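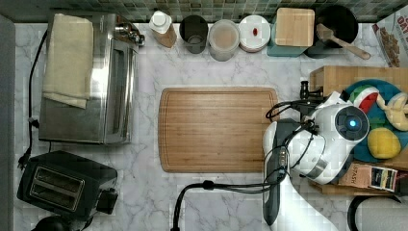
Home Arm Build, Handout 4: Countertop Setup and First Reaches
Lillstead Shared Workshop, evening course
Notes by Madalena Gouveia, revised 11 January 2023
5 min read

By now your arm has shoulders, an elbow and opinions. Handout 3 ended with the wrist wired and the gripper closing on command, or closing whenever it liked, in which case go back to section 2 of that handout and swap the two signal leads. Everyone does it once. I did it twice, on different weekends.

Tonight covers three things: where the arm goes, what the cables do, and how to run the first reach without redecorating.

1. Picking a surface

Most of you will be working in a kitchen. Robotics textbooks assume an optical table. You have a countertop and a household that would like it back by dinner.

A stone counter is a good base for this. It is stiff and it doesn't sway when the shoulder joint stops short. It is also slippery and completely unforgiving of dropped parts, so put wooden cutting boards down wherever the gripper will be working. A board with a juice groove is fine, but small round things will find the groove and roll along it, and you will blame your code.

Leave the ordinary clutter where it is if you mean to use the arm there later. A counter cleared for testing teaches you how the arm behaves on a cleared counter. Do unplug the toasters.

2. Clamping

The Hasier clamp in your kit bites from both sides of an edge. Tighten by hand, then a quarter turn with the key. Check it again after the first ten minutes of motion. If your counter has an overhang shallower than the lower jaw, use a plank and two ordinary woodworking clamps, and tell me, as I am keeping a list for the spring batch of kits in April.

Do not clamp to a drawer front. I shouldn't have to write this down and yet there is a drawer front on the shelf by my desk.

3. Cables

The bundle wants slack at every joint and none on the floor. Run the arm slowly by hand through its full range with the power off and watch where the bundle pulls tight. The usual trouble spot is the last joint, where there is never as much spare cable as you remember leaving.

Keep the bundle off the boards. A gripper cannot tell a cable from a spoon, and it will pick up its own power lead with real confidence.

4. The wrist camera

Open the Renaud viewer and check the picture before you move anything. You should get both the fingers and the thing you are reaching for. Focus at working height. If the fingers are sharp and the board is mush, you focused on the fingers.

Start with awkward objects early. A long rod with a bracket on it is a good one: it is heavier at one end, it won't sit flat, and the middle of the object in the picture is a poor guess at where to hold it. Bring the gripper over it, stop, and look at the view before going any lower. A small bowl nearby gives you something to avoid.

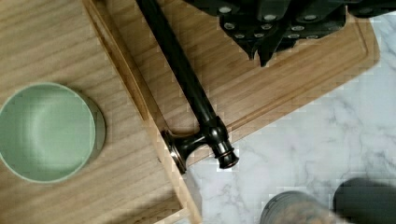
5. First reach, step by step

Set the Sirar controller to 40 percent speed. It defaults to full, for reasons the manual keeps to itself.

Load the starter file. The home position is parameter 602 and the soft floor is parameter 699. Set the soft floor before anything else, with the fingertips just clear of the board.

Home the arm. Stand where it can't reach you, with one hand on the stop button. Your other hand may hold coffee.

Command a straight move down, halfway. Stop. Look at the viewer. Repeat until you're bored, then do the second half.

Close the gripper on nothing, open it, go home. That counts as a reach.

6. For next time

Log more than 40 reaches in the course sheet, failures included. A sheet with no failures will be read with great interest. Bring the arm's settings file on a stick, and bring one object from your kitchen that you think it can't lift.

Still open from last session: the buzzing elbow. My money is on the belt.

We use cookies to remember your settings. Accept | Manage
Lillstead Shared Workshop © 2023 | Contact the front desk | Back to top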